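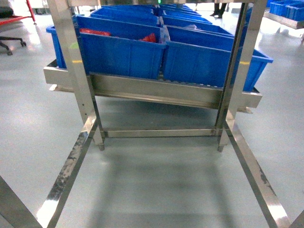

Yaowalak Srithong wrote in the margin of my last entry that the paste was cooked too short, and that no change of flour will help if the starch is not fully opened. She also asks why I do not write down how long I stir after the heat is off. It is a fair question and I will write it from now on.

November 5, 2018
Wheat starch paste, new cooking, and the Pruvost volume

The book is the one printed in 1617, which we call the Pruvost volume after the family that kept it. The paper is good rag paper, still strong in the middle of the leaf, but the inner margins in the first gathering are weak and there is an old repair with brown animal glue along the spine fold. In April we agreed to leave this glue alone until we had a paste we trust. I think we are close now.

Cooking of this morning:
Starch from Sinier, 114 g, soaked overnight in a part of the water.
Water in total 780 ml, filtered.
Low heat, stirred all the time with the flat spoon.
After it turned from white to a greyish, half-clear colour I kept it on the heat much longer than last time. Then off the heat and stirred until I could hold my hand on the pot.

I forgot to look at the clock when I took it off the heat, so the stirring time is again not known. Yaowalak, I am sorry. Next time I will put the clock beside the pot.

The paste became stiff when cold and came out of the bowl in one piece, with a clean cut. I passed it through the horsehair sieve and then through again. The last lumps were small and only near the skin. I believe they come from the skin itself and I should cover the surface with wet paper while it cools, as Wichai does.

Tests on blank scrap paper (not from the book, from the box of old endpapers):

Thin paste, like milk. Tissue went down nicely but lifted at one corner when I bent it. Too weak for the fold, maybe all right for small tears.

Medium paste, like cream. Good hold, no shine, edge of the tissue almost not visible. There was a little cockling, which went flat under blotter and weight.

Thick paste. Strong, but I can feel it with the finger, and the scrap became stiff along the repair. I do not want this anywhere near the margin.

So medium is the one to continue with. I want also to repeat it with the Bimside tissue, which is lighter and has longer fibres. The Grirov tissue we have used until now tears with a short edge, and it makes a hard line where it ends. On a thick modern paper this does not matter, but on this book the line will break the leaf again in the same place after some years of turning.

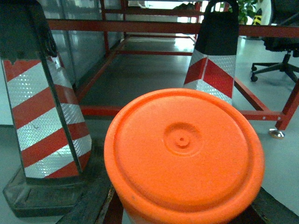
About the tearing of the tissue: I get better edges when I draw the line with a wet brush, wait a moment, and pull slowly to the side, not upward. If I pull upward the fibres come out in bunches. I made a page of torn strips and put it in the drawer with the scraps, so that we can compare when the Bimside roll arrives.

The old glue. I tried a small poultice of thick paste on the loose bit of spine lining that had already fallen off, so there was no risk for the book. After 7 minutes the glue had swollen and I could push it away with the bone folder. It left a brown stain in the lining, and I do not know if the stain was there before or if the water carried it in. This must be clear before anybody touches the real fold. Wichai Kaewmanee proposes to do the same on a second piece, with a blotter under it changed often, and to look at the blotter for colour. I agree with this.

One more point about keeping the paste. The jar from the last cooking had a sour smell this morning and a spot of mould under the lid – I threw it out and boiled the jar. We should cook smaller amounts and not try to save the rest. It costs very little and the old paste is never as good.

To do:
Repeat the medium paste with time written down for heat and for stirring.
Cover with wet paper while cooling.
Second poultice test on lining, blotter kept and labelled.
Ask Sinier if the new bag of starch is from the same mill. It feels a bit coarser between the fingers.
Leave the first gathering under light weight, no more opening of it this week.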